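Hulel Countertop Pepper and Spice Mill: Six Months On

Reviewed by Kwame Addo
July 9, 2019

I cook at home most nights and go through a lot of black pepper. Until December I was using a supermarket grinder with a plastic mechanism, the kind that comes filled and is supposed to be thrown out. It started putting little flecks of plastic in the food, so I bought the Hulel mill, which sells for $70 at the kitchen store near me. I paid full price and have no connection to the company.

What you get

The box has the mill, a small brush, a folded instruction sheet and a spare top nut. The mill stands a little taller than a can of tomatoes. The body is beech with a clear finish, and the grinding parts are steel. A long shaft runs up through the middle of the body and the top nut screws onto it. Tighten the nut for a finer grind, loosen it for a coarser one.

There are no batteries and no click settings. If you want numbers on a dial, look at the Ulevent instead, which I borrowed from my sister-in-law for two weeks so I could compare the two.

Filling it

You take off the nut, lift the cap and pour the peppercorns in around the shaft. The opening is wide enough that I can pour straight from the bag if I go slowly. With the Ulevent I needed a funnel every time, and I still had peppercorns on the floor.

A full load lasts me three weeks. The sheet tells you to leave a finger's width of space at the top, and you should. I packed it to the brim the first time and the cap would not sit flat.

Grinding

The fine setting is good. It gives an even powder that works in a white sauce or on eggs. The middle range is where I keep it, and there it does its best work: steady output, no whole corns dropping through, and not much effort at the wrist.

Coarse is weaker. With the nut loose enough for a steak crust, the cap wobbles and the nut creeps a little further with every few turns. By the end of a rack of ribs I had to stop and snug it back down. The Ulevent holds its coarse setting better. If coarse pepper is mostly what you want, that alone might decide it for you.

I also tried coriander, cumin and allspice. Coriander went through with no trouble. Cumin was slow and a bit stringy. Allspice berries were too large to feed, so I cracked them first with the flat of a knife. The instruction sheet says not to use salt, and I followed that.

Taking it apart

My main complaint with most mills is cleaning them, and the Hulel is better than average. With the nut off, the cap, shaft and lower grinding piece all come out through the bottom. The whole job takes a few minutes with the brush and a dry cloth. No water should go near it.
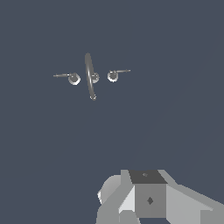

Putting it back together

Getting the shaft in is the only fiddly part. It has to go up through the crossbar inside the body before the bottom piece will seat. If it feels stuck, turn the body a little and try again. Do not force it. The sheet has one drawing of this step and it is too small to be much use.

I had one real problem. In the spring the spare nut turned out to have a bad thread and would not go on straight. I wrote to the company and got an answer from Busisiwe Masilela in customer service, who sent a new one without asking for a receipt. It arrived in two days.

Wear so far

The finish has dulled where my hand goes, and there is one small dent from a fall onto tile. The grinding parts look the same as they did when I bought it. I oiled the outside once with plain mineral oil — the sheet says this is optional — and it evened out the color.

Who should buy it

If you use pepper every day, like it fine to medium, and want something you can open up and clean, I think it is worth the $70. I would not buy it for coarse grinding or for a mix of large spices. People with sore hands should try one in a store first, as the round cap gives you less to hold than a crank handle does.

Good: even fine and medium grind, easy to fill, comes apart without tools
Bad: nut creeps on coarse, poor drawing in the instructions, slow with cumin

Rating: 4 out of 5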